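**Trindale packaging take-back pilot – progress report to the grant manager**

Period covered: start of award to Sunday, June 1, 2025
Lead organisation: Notum
Delivery partners: Sharifi (collection), Dromitz (sorting and baling)

## 1. Status

The pilot is running in 3 of the planned collection areas. Overall status is amber. Collection and sorting are on schedule; the moisture work described in section 4 is behind. Spending is within the approved budget and no change to the award total is requested.
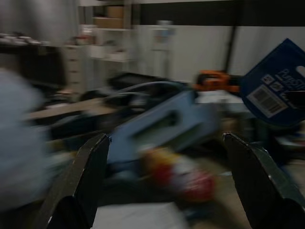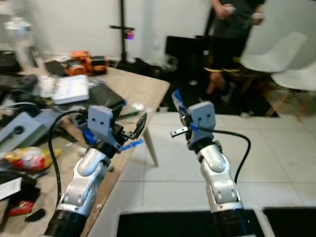
The status was green in the previous report. The change to amber reflects the moisture work alone, and we expect to return to green once the second drying trial has been written up.

## 2. Collection

Sharifi has signed up 186 retail premises against a target of 300. Sign-up was fast in the town centre and slow on the two trading estates, where many units are let through managing agents who must approve any change to waste arrangements. Letters have gone to all of the agents concerned. Two have replied with standard terms that we can accept, and one has asked for an indemnity which our insurer is reviewing.

Rounds were moved from afternoon to early morning after the first month. Afternoon rounds clashed with deliveries at the larger shops and the vehicle was often turned away. Missed collections have fallen since the change, although the driver's log was kept on paper until the end of the second month and the early entries are not complete enough to give a rate.

Bag labels were also changed. The first batch used an adhesive that failed in cold stores. The replacement costs slightly more per roll – this has been absorbed in the consumables line.

## 3. Sorting

Dromitz sorts to three grades: clean corrugated board, mixed card, and rejects. The main contaminants are plastic film left on board, and hanging cards or cartons with a plastic window still attached. Windowed cartons are accepted by the mill in small amounts but lower the grade of the bale.

A one-page guide for shops was issued on removing film and windows. Premises that received it with a visit are returning visibly cleaner material than those that received it by post. We would like to fund more visits from the existing outreach line and will submit the figures separately.

The baler was out of service for four working days following a hydraulic hose failure. Unbaled material was stored under cover at Dromitz and no loads were lost. The hose was replaced under the maintenance contract.

## 4. Moisture

The mill deducts weight for any bale above its moisture limit. In the first drying trial, 20 bales were probed on arrival, stored on raised pallets with side ventilation, and probed again a week later. Results were inconsistent between the two probes in use. One probe was found to be out of calibration, and the trial has to be treated as void.

Both probes have now been calibrated and the trial will be repeated with a single operator. The method is otherwise unchanged. If pallet storage proves sufficient, the covered drying bay in the original proposal may be reduced in size.

## 5. Finance

| Line | Position |
|---|---|
| Staff | On profile |
| Vehicle and fuel | Slightly under |
| Consumables | Slightly over (labels) |
| Equipment | Under – drying bay not yet ordered |
| Outreach | Under |

Invoices from Sharifi are one month in arrears owing to a change in their accounts system. The underspend on vehicle and fuel is therefore partly a matter of timing.

## 6. Risks

- Managing agents do not reply before the autumn. Likelihood medium. We would substitute premises from the northern ring road, which has mostly freehold units.
- Board prices fall further. Likelihood medium. The offtake agreement sets a floor until November, after which the price follows the index.
- Drying trial gives no clear result. Likelihood low.

## 7. Next period

The repeat drying trial starts in the second week of the month. Sharifi will add a second round on the trading estates as soon as agent approvals allow. The draft interim evaluation will be sent with the November claim, together with the revised equipment schedule if the drying bay is reduced.

We ask the grant manager to confirm whether a transfer from equipment to outreach within the same year would need a formal variation.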